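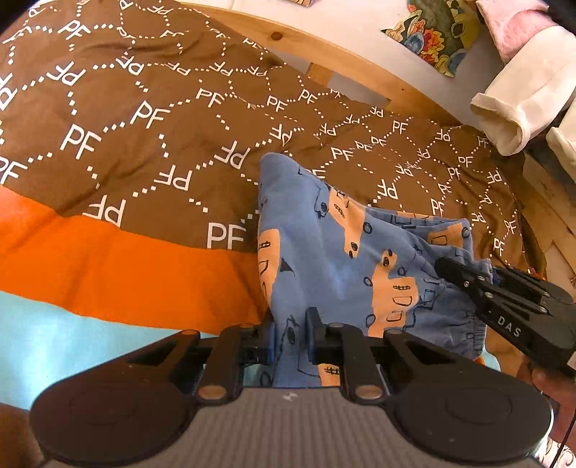 Figure 1. Blue garment with vehicle print and elastic cuff, mid-fold.

Small Clothes, Large Problem: Folding and Storing Children's Laundry in a Shared Home
Project report, Home and Textile Studies
Ilir Mladenović

1. Why this topic

My original proposal was on the history of the ironing board. My advisor asked whether I had any feelings about the ironing board, and I had to admit I did not. I do have feelings about children's laundry. I live with my sister and her 2 sons in Lestden, and the clean clothes there spend most of their lives in a heap on the couch.

The question for the project was simple. Which way of folding small clothes keeps them findable in a drawer for longer than a morning?

2. Method

I worked with 24 items: shirts, pajama bottoms, pull-on pants and one vest that no longer fits anyone but can't be thrown out for political reasons. Each was folded flat and stacked for the first half of September, then folded into upright packets for the second half. The drawer was a Furnau, bought used, with a front that sticks.

Folding was done on top of a brown cloth with a white dotted pattern of big hexagon-like cells and the letters PF. I had planned to use the pattern as a measuring grid. It rumples, so the grid moved whenever the clothes did, and I went back to a ruler.

3. The cuff issue

Flat fabric folds the way the books say. Elastic does not. The blue piece in Figure 1, with the orange-peach vehicles on it, has a gathered cuff that pulls the cloth around it into small wrinkles, so the edges refuse to line up. Folding the cuff in first made a lump. Folding it last left it sticking out like a tongue. The least bad answer was to stretch the gathered end lightly, lay it over the body of the garment and fold once more.

The print gave some trouble too. The black line drawings don't sit squarely on the colored shapes, and I caught myself straightening a garment that was already straight.

4. Results

The flat stacks lasted until somebody wanted the shirt at the bottom. The upright packets did better, and 9 were still standing at the final check. Most of the survivors were shirts. Anything with a cuff had opened up and was leaning on its neighbor.

My nephews, asked for comments, said they liked the couch.

5. What I would change

I would sort by cuff or no cuff before folding, and give the cuffed items a shallow box instead of a drawer. I would also start after school pickup.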